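Putting together wash kits, bag or box?

brevunel_mirta
Right, I've been roped into doing the toiletries for the Trollden walking weekend and I'm after opinions. 44 people, one wash kit each, and the hall at Prosercombe has one bathroom cupboard the size of a biscuit tin. Do you put all the toothbrushes together in one bag and let people help themselves, or make up little packs?

Fermín Daza
One bag, every time. We made up packs in March and half of them came home unopened (soap, flannel, the lot!). People bring their own soap. What they forget is a toothbrush.

brevunel_mirta
That's what I was leaning towards, but do they not get grubby all rattling about together?

Patricio Lucero
Sorry, have to disagree with Fermín. I don't want to rummage through a bag that 25 other hands have been in before me. Little packs with a name on, it's one evening's work with the telly on.

Fermín Daza
If they're wrapped, what's the harm? And use a clear bag, so folk can see what's in it without tipping it all out on the side.

Patricio Lucero
Wrapped, fine. Loose ones, no thank you. And get mixed colours or you'll have two people sharing by Sunday without knowing it, ugh.

brevunel_mirta
Ha, fair point. Clear bag it is then, and I'll do name labels for the fussy ones (you know who you are). Flannels are off the list. Had the bag out on the table just now with a tub next to it, still need to sort soap and toothpaste but it's a start!
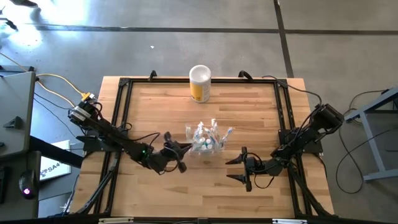

Nawal Badawi
Get the small tubes of toothpaste if you can, one big one always ends up squashed flat in somebody's rucksack and then the whole landing is asking who's got it.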